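Search this site
Reading time: 3 minutes

Small Electrical Contractors Start-up Grant
Progress report to the funder, second reporting period
December 27, 2023

1. Position at the end of the period

The grant supports Drusmont Electrical, a domestic and light commercial wiring firm, in moving from sole trading to a firm with employed staff. The period runs from July to the date of this report. Two electricians are now on the payroll, both on permanent contracts. The second joined later than planned, as his notice period with Paulík was longer than we had been told. The wages line is therefore underspent and we ask to carry the balance into the next period.

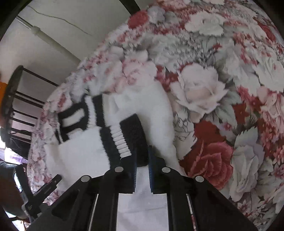 Has the firm changed the type of work it takes on?
Mostly it has stayed with rewires, consumer unit replacements and periodic inspection. Small shop fit-outs have been added where the job can be finished by two people within 10 working days.

2. Work completed

Inspection and testing remains the largest category by number of visits, though rewires bring in more income. The landlord contract with Londen was renewed on the same rates. It covers inspection reports, remedial work and out-of-hours call-outs. Call-outs are paid at a fixed fee plus materials, and the fee does not cover travel to the outlying properties. We have asked for a mileage rate and await a reply.

One rewire overran. The existing circuits did not match the drawings supplied by the client, and two circuits on the upper floor shared a neutral. These were separated, retested and certified. The additional labour was charged to the job and no grant money was used for it.

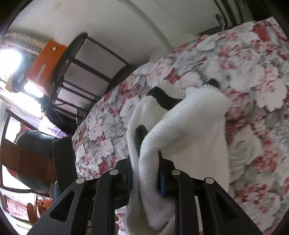 Abilio Alcaraz
Operations Manager, Drusmont Electrical

3. Equipment and calibration

A second multifunction tester was bought so that both electricians can test on the same day at different addresses. Both testers have current calibration certificates. A loop impedance check against a reference box is made monthly and the readings are kept with the job records.

The purchase came in £200 under budget. A further £992 was spent on van racking, lockable storage and a folding platform, all within the equipment line. Invoices are in the finance folder already sent to Abbas Nazari.

4. Job records

Job sheets were moved from paper to Jano during the period. Certificates are now issued on completion of testing, where before they were typed up at the end of the week. Older records have not been transferred. We propose to leave them on paper until each property is next inspected. 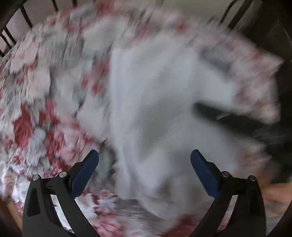

Second reporting period, Drusmont Electrical.

5. Risks and next steps

Cable prices have moved twice since our last quotation template was set, and quotations are now valid for a shorter time. Late payment by one commercial client is being followed up. The next period will cover the apprentice post, for which the college place is agreed and the start date is not.

A revised cash flow forecast will follow with the January claim.

2 comments
10 shares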